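Speaker notes: Starting a tenants' newsletter and keeping it going
Pushpa Jaiswal
April

Print this page | E-mail this page

Start with the first issue of the Plornau newsletter. Hold it up. One sheet, folded, 200 copies, and the phone number for the lift engineer was wrong. Say so and let people laugh if they want to.

Then the main point of the talk. A newsletter keeps going if it is small enough to be done on a bad month. Ours is four sides. We tried eight sides once and missed the next two issues.

What goes in. Repairs first – what was reported, what was fixed, what is still waiting. People turn to that page before anything else. After that, dates, the bin calendar, one longer piece by a resident, and small notices. Keep the longer piece to one side of paper. If someone sends in 2,000 words, ring them up and ask which part they care about most, then print that part.

Pause here for water.

Where the writing comes from. Asking for "contributions" on the noticeboard brought in one poem in a year. Asking a person on the stairs for five lines about one thing works much better. Write the question down for them and give a date. Take it on paper if that is how they want to do it. I type up a third of each issue. 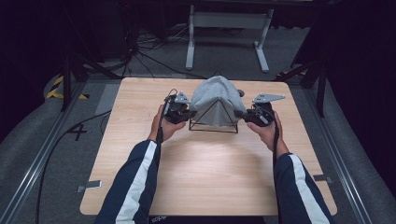

Snædís Steinarsdóttir asked at the last talk whether a printed sheet was worth the money when most of the block has a phone, and said her own building had dropped paper and saved the cost of a summer party. Answer it fairly. We asked at the door, and the older flats read the paper copy while the younger ones mostly read the e-mail. We do both from the same file. If money is short, print fewer and leave a pile by the post boxes.

Mistakes. Correct them in the next issue, on the front, in the same size type. Do not argue with the landlord in print unless you have the letter in your hand. Get a second person to check names and phone numbers – spelling can wait, numbers can't.

Delivery. Do it between 5 and 7 in the evening, when people are in. You will hear about three broken lights and a leak, and that is half of your next repairs page.

Last slide is the blank template. Leave it up during questions. Paper copies are on the chair by the door, and I can send the file to anyone who writes their address on the list.

Contact: Plornau Tenants' Newsletter | © Pushpa Jaiswal | Back to top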